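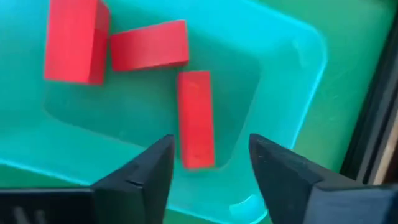 Red blocks in one of the sorting bins, as the gripper's wrist camera sees them. The Ellar method was tested on a table of wooden blocks.

Robot arms that learned when to wait did far better at a shared sorting job, Stuvov study finds

08/12/2023

Two robot arms working at the same table finished a sorting job far more often after they were trained on recordings with the pauses left in, according to a report from the Stuvov laboratory in Britum.

The laboratory's method, called Ellar, completed 87 per cent of its test runs. The same arms, trained on the same recordings with the pauses cut out in the usual way, completed 31 per cent.

The report deals with a common problem in teaching robots by demonstration. A person steers the arms through a job many times over, and software then learns to copy the movements from the camera pictures and the joint readings. Before training starts, most groups tidy the recordings. Stretches in which an arm stands still are removed, on the grounds that they teach the robot nothing and can leave it stuck in one place when it runs on its own.

With a single arm this works well enough. With two arms over one table, the Stuvov group found that many of the still stretches had a purpose. The operator was holding one arm back while the other crossed the middle of the table, or waiting for a gripper to clear the rim of a bin. Once those moments were cut, the software saw two arms that were always moving and learned to drive both of them all the time. They then met over the same bin, or reached for the same block.

Ellar sorts the pauses before anything is thrown away. A small program looks at each one and compares the position of the waiting arm with what the other arm is doing. If the waiting arm sets off again soon after the other has moved out of its path, the pause is marked as a wait and kept. If nothing else on the table changes during the pause, it is treated as idle time and removed. The marks are made automatically, and the group says no hand labelling was used in the final version.

The main training then goes ahead much as before, with one addition. At each step the software has to say whether the arm should be moving or waiting, and if it is waiting, which part of the table it is waiting for. During a run, an arm told to wait holds its position until the cameras show that part of the table is free. 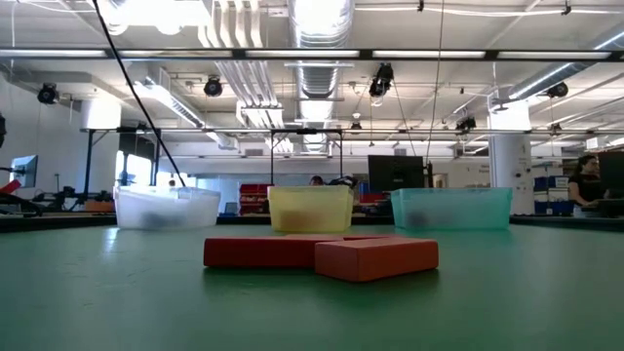 Photo: Stuvov laboratory, Britum

All the tests used wooden blocks on a green table with a row of plastic bins along the back. Blue blocks were to go in the clear bin, orange in the yellow and red in the teal. The blocks were tipped out by hand before each run, so that they lay at odd angles and sometimes against each other, and either arm was allowed to pick up any block it could reach. A run counted as complete only if every block was in the right bin when the arms stopped. A block dropped on the floor ended the run.

The training material came from five hours of steering. The report describes this as a small amount for a job involving two arms and says it was kept small on purpose, as the group wanted to know whether better use could be made of recordings that a modest laboratory can afford to collect. Both versions of the software were given the same recordings, the same cameras and the same training time. The only difference was the treatment of the pauses.

Most of the failures in the trimmed version came from the arms getting in each other's way. Sometimes they touched and the safety stop cut in. More often one arm knocked a block that the other had lined up to grasp, and the second gripper closed on nothing. The group notes that neither arm was handling the blocks badly. When one arm was parked and the other left to work alone on its own side, the two versions of the software did equally well.

Failures under Ellar were of a different kind. Collisions became rare, and the largest group of failed runs involved blocks that had come to rest side by side. A gripper trying to get hold of one would push its neighbour along, in a few cases over the edge of the mat. The second group were standstills, in which each arm waited for the other to move and neither did. The operators never did this in the recordings, so the software had no example of how to get out of it.

The group tried a simple cure for the standstills, which was to let the left arm go first whenever both had been waiting for a set time. It worked in the cases where it was tried, but it was added after the main tests were finished and the runs that used it were left out of the published result. The report says a rule of this kind would not be much use with more arms, or where one arm has a more urgent job than the other.

Speed was affected too. An arm under Ellar spends part of each run standing still, and the group had expected runs to take longer as a result. Completed runs did take slightly longer than the few that the trimmed version managed to finish. Taken over a whole day of testing, though, the table was cleared more often, as less time went on resetting the arms after a stop.

One section of the report looks at what happens when every pause is kept, useful or otherwise. The arms became very slow to start. They would hover above a block for long periods and in some runs did not begin at all. The group takes this as a sign that the usual advice about trimming is sound for idle time, and that the sorting step is doing most of the work in Ellar.

A further test changed the operator. Part of the recordings had been made by people new to the equipment, who tended to hesitate while they worked out how to turn a gripper. These hesitations look much like waits if only one arm is examined. Checking them against the other arm removed most of them, although some were still marked wrongly when the second arm happened to move away at the same moment. The report recommends that new operators be given time to practise before their recordings are used.

The wrist cameras turned out to matter more than the group had planned for. Runs were repeated with only the fixed overhead cameras switched on, and the arms then released their blocks too early or too close to the rim. The overhead view gave enough information to decide when to wait, the report says, but the last part of the placing movement depended on a close view into the bin.
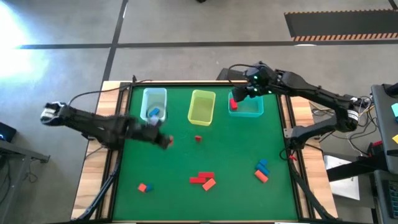 Can the method be used with robots other than the ones it was tested on?
The group expects so, as the sorting program only needs to know where each arm is and whether it is moving, but it has been tried on one pair of arms so far.

Stuvov has shared the work with Chang, an equipment firm that makes packing stations in which arms are mounted on opposite sides of a bench. Chang wants to know whether its own stored recordings, which were kept in full before trimming, can be passed through the sorting program and used again. That work began in July and has not yet produced results. The firm's interest is in stations where goods arrive in no fixed order, so that the usual approach of giving each arm a fixed half of the bench leaves one of them idle for long spells.

Fixed halves remain the standard answer in most factories, and the report does not suggest replacing them where they already work. A timetable that keeps two arms apart is easy to check and does not depend on anything the software has learned. Ellar is meant for jobs in which a timetable cannot be drawn up beforehand. The group also states that the learned waiting is no substitute for the safety stop, which was left on throughout the tests and worked separately from the trained software.

The blocks themselves are a limit on what can be claimed. They are rigid, simple in shape and plainly coloured, and they do not mind being dropped. The group plans to repeat the tests with soft packets and with items that need both arms at once, where waiting for the other arm is only half of the problem. In that case an arm may have to hold its place while still keeping a grip on something the other arm is pulling, and the present program would be likely to mark such a stretch as idle and throw it away.

Light is another open point. The tests were run under the ceiling lights, with daylight coming in at one side of the room, and no attempt was made to find out how much either could change before the arms began to misjudge whether the way was clear. Glare on the mat was noted in some of the failed runs, though the report does not say that it caused them.

The sorting program and the full set of untrimmed recordings will be released together, with the wait and idle marks included so that other groups can check them. The trained software is not part of the release. Stuvov says it is tied closely to the camera positions on its own table and would have to be trained afresh anywhere else.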